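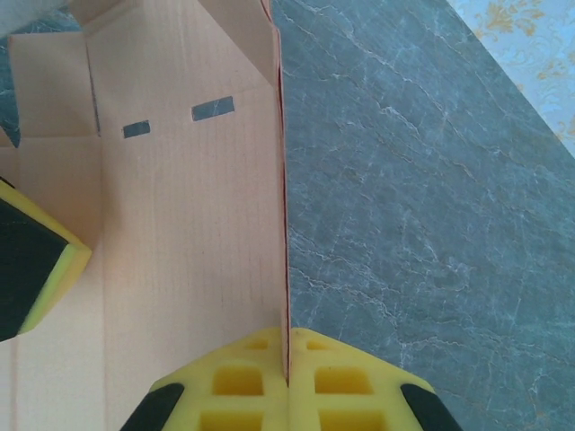 Folding and packing questions

I sell hand-poured candles and wax melts under the name Jamness, and every order goes out in a cardboard box that I fold myself. I get a surprising amount of mail about those boxes! Some of it comes from customers who want to reuse them and some from other small sellers who want to know how I pack, so I've put my usual answers on one page. If yours isn't covered, write to me (Ching-wen Shih, I'm the only one who reads the inbox).

Do your boxes come ready made?

No, they come flat, as die-cut blanks with the creases already pressed in. I buy them in bundles, and a bundle slides under my bed quite happily. Made-up boxes would fill the hallway. I tried that one winter and had to turn sideways to get to the bathroom.

How do I know which way to fold?

Lay the blank down flat and look for the creases. Fold every one of them toward you first, just lightly, then let go. The board will spring back partway and that's fine, you're only waking up the folds. After that I raise the back wall, bring the sides in, and leave the lid for last. If you start with the lid you'll be fighting it the whole time.

What are the little rectangular slots for?

On the blanks I use, they take the tabs. You push a tab in until it sits down in the slot, and the wall stays up without tape. If a tab won't go, please don't cut the slot bigger! Pinch the end of the tab between your fingers to flatten it a bit and try again at a slight angle. It nearly always goes on the second try.

My crease cracked on the outside. Is the box ruined?

Probably not. Corrugated board gets brittle in a dry room, and I see a lot more cracked folds once the heat comes on in October. A crack in the top paper is only ugly. If the crack goes all the way through, I put a strip of paper tape on the inside and use that box for something light. You can also leave the bundle in the bathroom while somebody takes a shower (door closed, bundle well away from the water) and fold the next day.

What surface do you fold on?

Something hard and smooth, and wide enough that the whole blank can lie flat. Carpet is hopeless, the board just sinks in and you never get a sharp edge. Wipe the surface down first too. I once folded a whole batch on top of a smear of lavender wax and had to eat the cost.

How long does it take?

My best Sunday was 215 boxes, with the radio on and two long breaks. I wouldn't do it again. Now I fold in batches of eight while the wax is setting and my hands are much happier.

Which blanks do you buy?

I started with Feken and moved to Urnov when I changed candle tins, only because they had a size that fit. I've got no complaint about either one. For the bigger gift sets I use the Lopes mailer, and it's a bit stiffer to fold, so give yourself extra time with those.

Can I send my box back to be reused?

Please don't, the postage isn't worth it! Pull the tabs out gently, flatten it along the same creases and keep it for your own mailing. Mine have gone on to hold seed packets, Christmas lights and one very spoiled hamster.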